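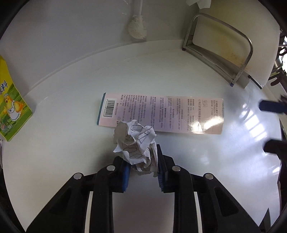
Herura smoke alarm log – readme

Nuisance alarms and dead units from rental buildings in Bresach. Collected by Gerd Strobel and Dirk Kasten, cleaned up in June. Last edit 23 September 2021.

Whats in it
alarms.csv – 826 rows, one per alarm event
units.csv – 537 detectors, with install year and room type
buildings.csv – 26 buildings, no street addresses

Columns that need explaining
cause – cooking, steam, dust, low battery, real fire, unknown. Picked by whoever took the call, so steam and cooking get mixed up alot.
silenced_min – minutes until somebody shut it off. Blank means not written down. Not zero!
model – Prostier or Eskola. Old units with no label are "other".

Known problems
15 rows have a unit id that isn't in units.csv. Leave them out if you join.
Kitchen and hallway are the same code in the oldest buildings – still fixing.
Times are local, no daylight saving correction.

Don't use this to rank the two makes. Different rooms, different ages.

Corrections to Dirk, please include the row id.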